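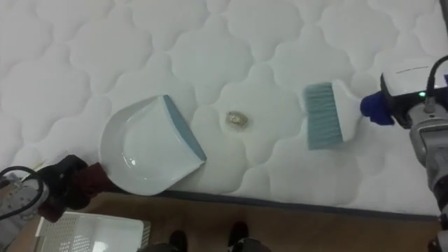 ## Fiche de contrôle – literie, logement Trirkalmont, chambre 29

Date : 9/15/25
Contrôle : Iqra Paracha
Référence matelas : 3959

### 1. Surface du matelas

- [x] Literie retirée avant contrôle.
- [x] Tissu blanc, face supérieure : pas de tache relevée.
- [ ] Absence de résidus. **Non conforme.** Petit débris froissé, brun doré, légèrement brillant, vers le milieu du couchage. Aspect de papier d'emballage ou de feuille métallique, nature non déterminée. À ramasser à la pelle, sans frotter.
- [x] Coutures du matelassage : pas de fil tiré. Passer l'embout plat de l'aspirateur dans les creux, les miettes y restent.

### 2. Bordure et côtés

- [x] Passepoil bleu-gris foncé : continu côté visible.
- [ ] Côté mur : non contrôlé, lit non déplacé. À reprendre.
- [x] Étiquette d'entretien présente et lisible.

### 3. Matériel de ramassage

- [x] Pelle en plastique blanc, lèvre en caoutchouc bleu-gris : pas d'entaille. Une lèvre fendue accroche le tissu ; remplacer la pelle dans ce cas.
- [x] Manche bordeaux foncé : fixation sans jeu.
- [ ] Pelle réservée à la literie. Marquage absent, à poser. Les pelles de sol ne montent pas sur les matelas.

Commentaire : présenter la lèvre à plat contre le tissu, pelle immobile, et amener le débris vers elle. Ne pas racler en travers des coutures.

### 4. Protection et remise en service

- [ ] Housse Grarow en place. En attente du point 1.
- [x] Housse de rechange en réserve, lavée à 40 °C.
- [x] Sommier : 3 lattes resserrées en août, tenue correcte.
- [ ] Rotation tête-pieds à noter au registre Bajwa.

### Observations

Chambre non libérée à ce stade. Débris à retirer, puis second passage d'aspirateur et contrôle du côté mur avant pose de la housse. Si une trace subsiste sur le blanc, tamponner à l'eau claire, laisser sécher fenêtre ouverte et reporter la remise en service.

Copie à transmettre au bureau Lullgate avec le registre.

Visa après reprise : ____________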